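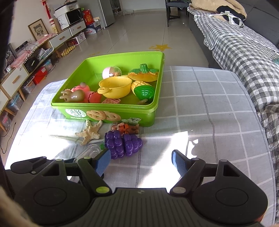 Kiste 8, Spielessen, noch auf dem Bett

Betreff: Re: [Zestach-Liste] Spielzeug für den Tauschtag im July / Juli

Hallo zusammen,

kurz zwischen Tür und Angel, muss gleich los.

Am 2026-05-30 schrieb die Orga Zestach:
> Wir brauchen noch Sachen für die Kinderecke, am liebsten
> Kaufladen und Spielküche. Bitte vorher sortieren und in
> Kisten ohne Deckel, die lassen sich besser stapeln (?).
> Wer hat was? Und bitte dazuschreiben, was drin ist, sonst
> suchen wir wieder bis abends. Abgabe in der Condori-Halle.

Ja, von uns kommt was. Die grüne Kunststoffkiste, vorne das Etikett mit den Keksen drauf. Drin: Kürbis, Maiskolben, Pfirsich, der gelbe Kochtopf, dazu Kleinkram. Die Kapsel mit der kleinen Figur ist auch reingeraten, die nehm ich wieder raus, gehört nicht zum Essen. Die lila Trauben sollen aber mit.

Das braune Ding vorne links, Knoblauch? Rübe? Kommt jedenfalls zum Gemüse.

Zum Stapeln: ohne Deckel geht das doch grade nicht, da drückt die obere Kiste alles platt. Lieber nebeneinander ins Regal. Oder Pappe dazwischen, hab noch welche vom Retport-Umzug.

Preise: würde die Kiste komplett abgeben und nciht einzeln. 8 Euro, wenn keiner was dagegen hat. Einzeln auszeichnen mach ich nicht nochmal, letztes Jahr waren es 35 Schildchen und die Hälfte ist abgefallen.

Kaufladen selber haben wir leider keinen mehr. Kasse evtl., muss auf dem Dachboden schauen.

Offen noch: ab wann ist die Halle auf? Und brauchts Tische oder sind welche da?

Gruß, bin ab abends wieder am Rechner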